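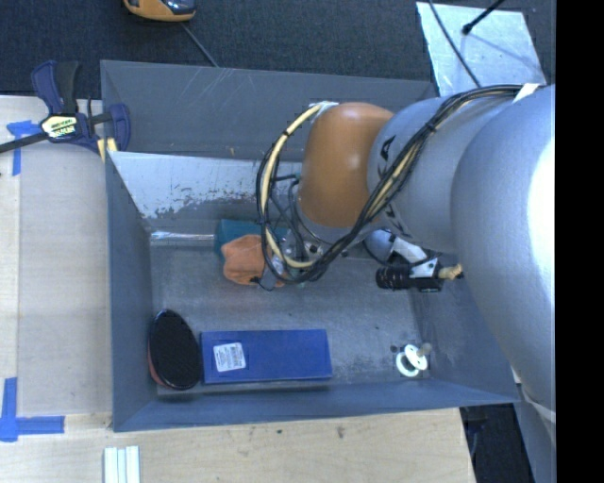 Before you record a single pick, get the bin right. I'm putting this section ahead of the one on the recording software because I did it the other way around my first month on the Patura project, and I had to throw out a whole afternoon of episodes when the bin crept toward the back of the table. Now I clamp mine at the corner, with the blue jaw down over the rim, and I put blue masking tape on the table so I can tell at a glance if anything has shifted. You don't need fancy fixtures for this! A bar clamp and a roll of tape will get you through a full collection run.

4.1 Setting up the bin

1. Put the bin on the table with its long side facing you and slide it up to your tape marks. If you have no marks yet, place the bin first, run the reach check in step 4, and tape afterward.

2. Clamp one corner. Tighten until the bin won't budge when you push it with the heel of your hand, then stop. I've bent a rim by getting carried away.

3. Look from the fixed camera's view and make sure you can see the floor of the bin all the way into the corners. The arm will block part of it during a pick, and that's fine, but the walls shouldn't.

4. With the arm in slow mode, jog the gripper down to each corner in turn. Stop 2 inches above the floor. If any hose or cable touches a wall on the way down, fix that now (see 4.2).

5. Save the bin position under a new name. Please don't save over the old one. I named mine after places, so if you get my files you'll find one called Lagos and wonder why. It was just the next word in my head.

CAUTION: Keep your hands out of the bin any time the arm is enabled, even if it looks parked. Hit pause, wait for the light, then reach in.

4.2 Cables and hoses

The cable bundle needs slack so the wrist can turn, and slack means loops, and loops like to catch on things. I tie the air tube to the cables every few inches and leave one generous loop near the wrist. Turn the wrist all the way one direction and then all the way back while you watch it. If the loop goes tight at either end, let some out. If it drags across the objects, take some in.

Note: Plain tape works for holding a tube end in place, but check it at the start of every session. Mine lets go when the room warms up in the afternoon.

4.3 Loading the bin

This is the fun part, and also where most of the quality of your data comes from. Josefina Alarcón trained me on this and her rule was to mix your materials before you mix your colors. A floppy thing next to a stiff box teaches the system a lot more than a red box next to a blue one.

1. Pick objects from the supply shelf. Go for different shapes and different ways of being grabbed: something soft, something flat-sided, something round, something with bits sticking out.

2. Drop them in from just above the rim and leave them where they land. I know it's tempting to straighten things up. Don't!

3. Let some objects overlap. A soft item lying across part of another one is a great example, even though it will fail more often.

4. Push at least one thing right up against a wall or into a corner. Corner picks are hard, and if you skip them your model will be hopeless at them later.

5. Take the "before" snapshot and wait for the chime.

Note: Labels can face up or down. If you can read a code on a box, leave it alone and let the scanner log it whenever it gets the chance.

4.4 Recording picks

1. Press Start and wait for the arm to come over the bin.

2. Let it try. If you're driving by hand with the Grenton controller, move at the speed you'd want the robot to move, and commit to the grasp once you've started it.

3. Mark the result: Good, Dropped, Missed, or Two at Once. I was shy about using Two at Once and I shouldn't have been. It's one of the most useful labels we have.

4. Reload when the bin gets down to one or two objects, or sooner if everything left is stuck in the same corner.

5. After 28 picks, take a break and check the tape marks. If the bin is still lined up, carry on. If it has moved, mark the batch as Shifted and go back to 4.1.

A full run is 200 picks. I usually get 115 done before lunch and finish the rest by 4 p.m., but my first runs were much slower, so please don't race me.

CAUTION: If the gripper closes on the bin wall or on a cable, press the red button and leave the arm where it is. Release the air by hand before you move anything.

4.5 Keep your failures

Every missed pick stays in the set. I once cleaned out a batch to make my numbers look nicer, and the model that came out of it would grab at anything with total confidence. We had to record the whole thing again in December.

Scratches and stains on the bin floor can stay too. The cameras cope with them fine. Wipe up anything sticky, sweep out loose bits, and if you swap in a Brudow bin partway through, write the change in the log before your next pick.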